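The Hand You Can Try Before It Arrives

Software that lets a small shop rehearse a robot's grip on a screen is finding friends well outside the factory

The stone yard at Hirton opens at 6 in the morning, and by the time I had parked and found the coffee there was already a fair bit of shouting going on over a pallet of river rock. Stone people are particular. They like a piece to sit a certain way, and they will turn it over in their hands for what seems like half the day before they let it go into a garden wall or a fountain. I had come to see what happens when you ask a machine to be that particular, and I was shown into a back office with two monitors and a space heater.

The machine, you see, hadn't been delivered yet. The yard had a multi-fingered gripper on order, and while they waited they were paying for Filtau, a subscription service that lets you load a model of a gripper and a model of whatever you'd like it to hold, and then spend as long as you please finding out if the two get along. It's made by Baláž, a small company that used to sell grippers outright and still does, though the software now seems to be where its heart is.

I'll admit I expected something like a video game, and in some ways I got one. You pick an object, you pick a hand, you set how the fingers close, and you press go. Then you do it again with the stone tipped a little, and again with a finger moved over. The appeal creeps up on you! I had planned to stay an hour and I was there through lunch, fussing over finger angles as if I had a shipment riding on them.
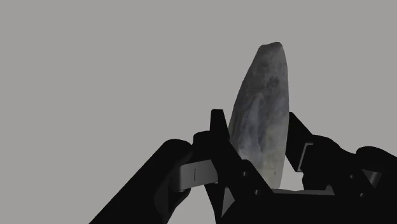 What sells the service, I think, is how well it copes with awkward shapes. Boxes and bottles are easy, and plenty of cheaper programs will handle them. Filtau comes with a library of 3000 objects, and the yard's staff told me they skip nearly all of it and go straight to the rocks, the roots and the broken crockery. You can also scan your own pieces and send them in, and a cleaned-up model comes back, usually by the next afternoon (the Follby branch had one take until Sunday, and they still bring it up).

There are things I liked less. The manual assumes you already know your way around a robot, and the help pages have a habit of sending you in a circle. The backgrounds are plain as can be, which is fine for judging a grip but makes for a long day of staring. And a simulated stone, however nicely speckled, won't bring its own grit and mud to the job. Baláž says as much in its own guide, and suggests running your favorite grips on real hardware before trusting them with anything you'd hate to drop.

The price is 70 dollars a month for a single seat, with no charge for the first 2 weeks. For a hobbyist that may be a stretch. For a yard with a gripper on order – and a good many oddly shaped things to lift with it – it seemed to me a fair deal, and the folks at Hirton had already renewed. When I left they were back at the monitors, arguing over whether a finger ought to come in higher on the left.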